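How to Load a Dishwasher Drawer Straight From the Sink

I love a drawer-style dishwasher. You pull it out at waist height, everything goes in from above, and you never have to kneel on the floor hunting for a fork. But it's a shallower space than a full door model, and if you load it the way you loaded your old machine you'll swear it holds half as much. A little routine fixes that! This is the one we teach at Sindel, and it works in any kitchen where the sink and the drawer are close enough to reach from one spot.

Time needed: up to 18 minutes the first time, far less once your hands know the route.

What you'll need

A dish rack that sits down inside the sink basin
A rubber spatula or scraper
Your usual detergent
A dry cloth for the countertop

Step 1: Clear a landing spot

Wipe the counter beside the sink and leave a stretch of it free. Glossy counters show every drip, so keep the cloth handy (mine lives over my shoulder). Put serving dishes and anything oversized at the far end for now. They go in last or get washed by hand.

Step 2: Scrape, don't rinse

Scrape plates into the trash or compost and stop there. Most modern detergents do better with a bit of food to work on, and you save a surprising amount of water. Dried egg and melted cheese are my two exceptions. Give those a quick soak while you do everything else.

Sort as you scrape. White plates and shallow bowls can look alike in a stack, so check the shape before you decide on a slot.
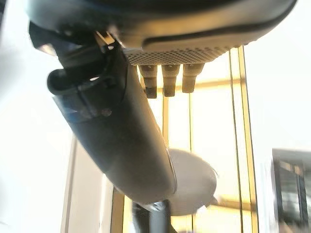
Step 3: Park plates upright in the sink rack

Stand each scraped plate on its edge in the rack, or lean it there if it's too wide for the slots. Crumbs and sauce slide down into the basin instead of onto your counter, and every plate is already turned the way it needs to go into the drawer. You just lift and lower. It's such a small thing and it makes the whole job feel quick!

Step 4: Open the drawer and check the tines

Pull the drawer out all the way. If it stops short, look for a handle or a spoon poking up at the back. Then look at your tines. Rows that are close together suit flat plates, and wider gaps are better for bowls and deep rims. If yours fold down, set them before anything goes in, as it's a pain to change your mind with a full rack.

Step 5: Load the ovals first

Oval plates are the awkward ones. Put them in early while you still have room to turn them. Rest the long side down between the wires and let the plate tilt a little so water can run off. Check that it clears the top of the drawer. If it doesn't, swing it around to follow the longer side of the tub.

Now bring the round plates over from the sink. Hold each one by the near edge with one hand and steady whatever is already in the rack with the other.
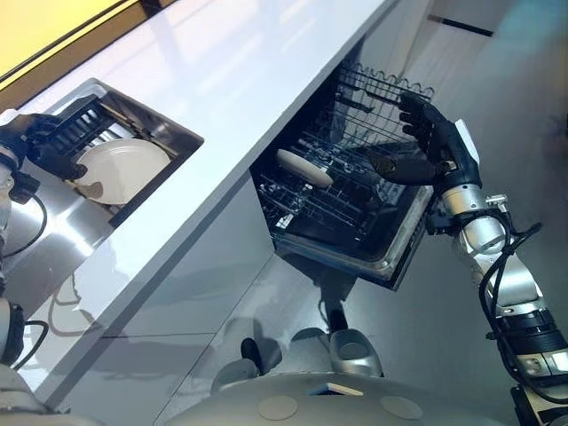 A round plate at the sink rack and an oval one in the drawer.

Step 6: Fill in the small stuff

Cups and small bowls go face down in whatever gaps are left. Leave some breathing space between pieces. Two bowls nested together will come out with a gritty ring, every single time. Before you add detergent, reach in and spin the spray arm if your model has one you can get to. It should turn without touching anything.

Step 7: Close up and tidy around the drawer

Push the drawer shut slowly and listen for rattling. Open it again and shift things if you hear china on china. Then go over the surfaces nearby with your dry cloth: panels, handles, and any metal brackets or rails, where splashes like to hide. Pale fronts and polished metal come up beautifully with nothing more than a barely damp corner of cloth and a dry buff after.
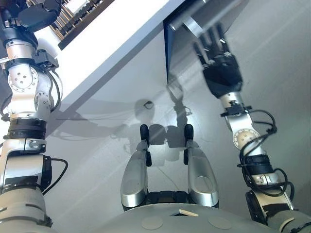
Polished bracket at the top of a dark panel.

A few extras

Run the drawer in the evening and unload it with your morning coffee. If you cook in big batches, do the mixing bowls as their own load.

Up next: Cleaning the Drawer Filter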